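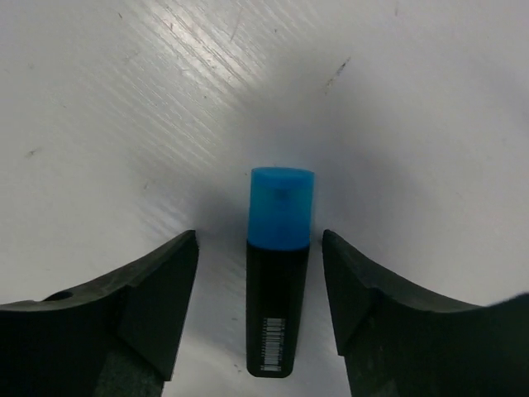
Stideck is a table of public-sector ledger projects, one row per project, where a government body said it would put some record or payment on a blockchain and then either did or didn't. 165 rows in this release. Mostly registries, permits, customs paperwork, a few vouchers. Every row starts from a published document (tender, council minutes, audit report, press notice) and somebody reads the whole thing before anything gets typed. On paper if at all possible. A highlighter, mark the claim, mark the date, mark the money, then type. Coders who went straight to the spreadsheet missed the audit footnotes, and the footnotes are where the good stuff lives.

6 min read

Status

Usable. Columns are stable, codes are mostly stable, notes field is a mess. Next pass planned for September, mainly to fix the outcome codes for customs projects and to close the open disputes. If you built something on the old release, read the Changes part before you swap files.

What's in it

stideck_main.csv – the table
stideck_sources.csv – one line per source document, joined on project_id
codes.txt – the codebook, please read it, people don't
disputes.txt – rows where the two coders disagreed and what was decided

Main table columns, in order:

project_id – short text, never reused
body – the public body that ran it, name as printed in its own documents
level – national, regional, local, mixed
use – land, permits, customs, vouchers, certificates, voting, other
promise – what was claimed at launch, in the coder's words, one sentence
ledger_type – public, permissioned, unclear
who_writes – who could add records
who_checks – who could dispute or correct a record after it went in
paper_parallel – yes / no / unknown, did the old system keep running alongside
outcome – see below
outcome_basis – which document the outcome was coded from
notes – free text, sorry

Outcome codes

There are 6.

live – in routine use, with a source that says so other than the vendor
pilot_only – ran, ended, nothing followed
shelved – announced and then dropped before anything ran
replaced – swapped for an ordinary database, service continues
merged – folded into a bigger system, can't tell what survived
silent – no document after launch that we could find

"silent" does not mean failed. Please don't put it in a chart as failed. It means the trail stops. Some of these are probably running fine in an office that never publishes anything. Others have a dead web page and a logo. The table can't tell them apart and neither can you.

"replaced" is the one people ask about. It needs a source showing the service moved to a conventional database and that the ledger part was switched off or ignored. A vendor changing the marketing text is not enough. Sheila Catterall went back through all of these for the current release and moved several to merged.

Why we bothered

Most writing on this is either launch-day coverage or a take written years later with three examples in it. We wanted something in between, dull and complete-ish. The question we kept coming back to was not very technical: when a government says the ledger will make a record trustworthy, who was supposed to be untrustworthy before? The clerk? The applicant? The ministry next door? Usually the document tells you if you read far enough, and the who_checks column is our attempt at catching it. In a lot of rows the same office both writes and checks, so the ledger is protecting the office from itself, more or less.

That's opinion. The table doesn't need you to agree with it.

How rows get in

A project goes in when all of these hold:

a public body is named as owner or sponsor
there's a document with the public body's name on it, not only a vendor release
a distributed ledger is part of the stated design (the word "blockchain" in a speech doesn't count)
the thing was meant to hold records or move money for people outside the body

Central bank currencies are out. Different animal, other people cover them better. Crypto regulation is out. University projects are out unless a public body took them over.

2 coders per row, working separately, then compare. Clive Haslam and Stanisława Szewczyk did most of the first pass. Where they disagree, Wai-kit Chiang reads the sources cold and decides, and it goes in disputes.txt with a reason. Reasons are short. Some of them are one word, which we're going to fix.

Non-English sources: read in the original where one of us can, otherwise machine translation plus a check of the money and date passages by a reader of the language. Column source_lang in the sources file says which it was. Don't trust tone in the promise column for translated rows. "Will" and "may" got blurred in at least the early ones.

Where the sources came from

Tender portals, council minutes, audit office sites, legislative answers, archived press pages. The Wainwright collection of local government minutes was a big help for the smaller bodies. A lot of local projects only exist there, as an agenda item and then a line in the following year's budget where the money has gone somewhere else.

The Pirkier rows are a special case. The regional office there ran a permit register and a land extract service under one contract, and the paperwork never properly seperates them. We coded it as two projects with shared sources. Reasonable people would do it the other way. If you're counting by contract, merge them yourself, both ids are in the notes.

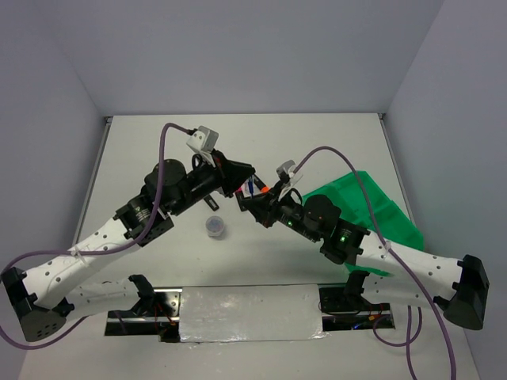

Two robot arms above a white tabletop, grippers nearly touching.

Matching and cleanup

Body names were matched with Vesorora, default settings, then every match was looked at by hand. It's good at ministries that rename themselves, which they do constantly. Bad at cities and regions with the same name. If you rerun it you will get a slightly different set of matches, the hand corrections are in the sources file as a yes/no column.

Dates are kept at the month. Days were wrong too often – publication date, signing date, upload date, all called "date" on the same portal. Where only a year is known, month is blank. Don't fill blanks with January, it makes a very convincing spike.

Money is in the currency of the source, as text. We did not convert. We did not adjust. Half the time the figure covers a whole modernization package with the ledger as one line in it, and the column budget_scope tells you which kind you're looking at. Leanne Hollis tried to produce a clean cost-per-project number for the last release and gave up, and her notes on why are at the bottom of codes.txt. Worth reading before you try it too.

Things it's ok for

Looking at how long projects leave a paper trail
Comparing promises by type of use
Finding cases to go and study properly
Teaching. The promise / outcome pairs make a decent seminar

Things it's not ok for

Ranking countries. Countries that publish more look worse, every time
Saying what share of government blockchain "fails"
Anything about vendors. We don't code vendors and the notes field mentions them unevenly
Training a model to predict outcomes. Table is small, and the outcome column partly reflects how hard we searched

Known problems

Customs rows were coded early, before who_checks had a proper definition. Treat that column as soft for those rows.

paper_parallel is unknown far too often. Documents love to describe the new thing and forget to say whether the old thing was turned off. When we could find out, the answer was nearly always that the paper kept going, but the rows where you can find out are not a fair sample.

Voting: there are 8 rows and they are all odd in their own way. Internal party votes, a student council under a city scheme, a consultation that was called a referendum in the press. Don't pool them.

Launch coverage bias. A project that had a ribbon cutting has more sources than one that didn't, and gets a longer promise sentence. So text length in that column means nothing.

Some links in the sources file are dead. We kept saved copies of most, can't redistribute all of them. Ask.

People in the data

Public officials are named in the sources but not in the table. We took out the personal names that had crept into notes, and if you spot one we missed please say so and it goes out the same week. No applicant or citizen records here at all, only documents about the systems.

Changes in this release

who_checks split off from who_writes. Used to be one column called control, which confused everyone inlcuding us
outcome "dead" removed, rows recoded to shelved or silent
Pirkier split in two, see above
sources file now has source_lang and budget_scope
fixed the encoding problem with accented names, finally

The old control column is gone, not hidden. If your script needs it, paste the two new ones together and you get nearly the same thing.

Sending corrections

One correction per message, with the project_id and a link or a scan. "This project is live, I work on it" is interesting and we'll write back, but we can't code from it. We need a document. An internal slide with the public body's name on it is borderline – send it, Wai-kit will decide.

New projects the same way. Check codes.txt first for the inclusion rules, most suggestions we turn down are vendor releases with a ministry logo at the bottom.

Disagreements about a code are welcome. Say which source passage you're reading and how you'd code it. If it changes the row, you're credited in disputes.txt unless you'd rather not be.

Reuse

Free to use and share with credit to Stideck. If you change codes, rename the column so nobody thinks it's ours. Keep codes.txt with the table when you pass it on, please, the csv alone is how "silent" ended up as a red bar labeled failed on somebody's slide.

Still to do

Saved copies for the remaining dead links
Longer reasons in disputes.txt
A second look at all the "merged" rows
Vouchers: decide wether food and transport vouchers should be one use or separate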